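Juice Cell Maintenance Report, Ormsby Lab
Chiến Đàm and Iolanda Quintana

Setup

Our cell is one small arm, a press and a cup rack, all on one bench. The arm takes a cup from the rack, holds it under the press spout, waits for the fill and sets it down on the out tray. Gripper is a Prolent two finger type with rubber pads. We got the cell in September with the old program still on the controller. Rack position was wrong by 4 mm, so the first job was teaching all the points again. Took an afternoon. Saved it as Bornum2, the old one is still there as Bornum1, do not run it.

Start up order: air on, controller on, home the arm, then the press. If the press goes on first the arm faults at home and you have to clear it on the pendant.

Daily care

Pulp is the main problem. It dries on the pads, on the drip guard and in the cups, and then the grip gets slippy or the cup sticks and comes back up with the fingers. We wipe the pads every 20 cups or so now. Cups are done by hand at the sink, under running water, no brush because a brush scratches the clear plastic and then the cup sensor reads it wrong.

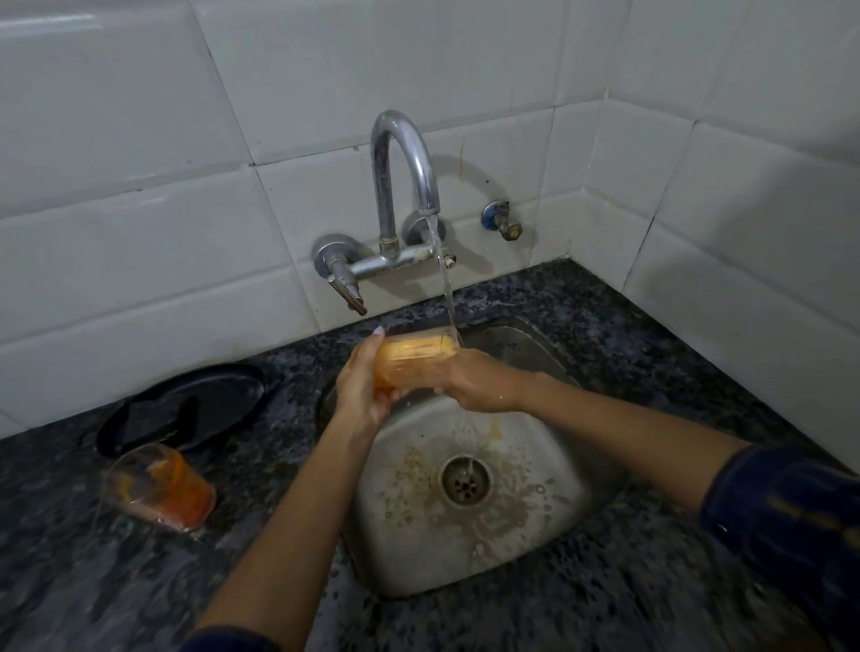 Rinse them before the residue sets. We left a batch over lunch once and it took a long soak to get them clean. After rinsing they go upside down on the rack side towel, and they must be dry on the outside before they go back in the cell. A wet cup slides down in the fingers and the rim ends up too low for the spout.

Sink drain strainer gets checked at the end of the day too, pulp collects there.

Repair: dropped cups

Over the whole test we ran 161 cycles and 147 were good. Most of the bad ones were drops at the lift. Chiến thought air pressure, Iolanda thought pads. It was both, kind of. The left pad had a split along the bottom edge and the regulator had crept down. Changed both pads, set the regulator back and put a dab of paint on the knob so we can see if it moves. No drops in the last runs, but we didnt do enough of them to be sure.

Fault 403 came up twice. The manual says encoder cable. We found the cable rubbing on the base cover at full left turn, moved the clip and added spiral wrap. Hasnt come back yet.

Still to do

- new drip guard, old one is bent
- spare pads, ordered from Ritdale, not here yet
- write the start up order on a card and tape it to teh controller
- longer run with the new pads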